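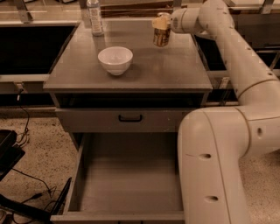

Home & Workshop > Automation > Putting things away

Can an arm clear a counter into a drawer yet?

Posted by plondska_bench

I look after the break area in a small shop. Every shift leaves the same items on top of the drawer cabinet: a bowl, a water bottle, a can or two. I want them in the lower drawer by 11 at night with no person involved. Picking up a can looks solved. Is the rest of it? Budget is not settled. Floor space is tight.

Nilmini Barua

Partly. Lifting a rigid can by its rim is the easy step. The hard ones:

Clear plastic. Depth sensors often read through a transparent bottle or return nothing. A printed label helps – aim for that band.
Bowls. A rim grasp works if the wall is thin enough for the fingers. Set it down level or it rolls.
The drawer. A U-shaped pull is good for a gripper, but opening it means following the slide's line, and small errors load the wrist. Leave the drawer open at first and automate only the placing.

In August I logged 200 placements on our setup at Wiltmont. Cans failed 11 times, bottles 33. Polished tops made the bottle numbers worse, as reflections were picked up as objects.

Check reach before anything else. The elbow needs room beside the cabinet when the hand goes low.

gidari868

Just get a tray and tip it in. Takes ten seconds.

plondska_bench

Bowls are ceramic, so no tipping. Will try with the drawer left open.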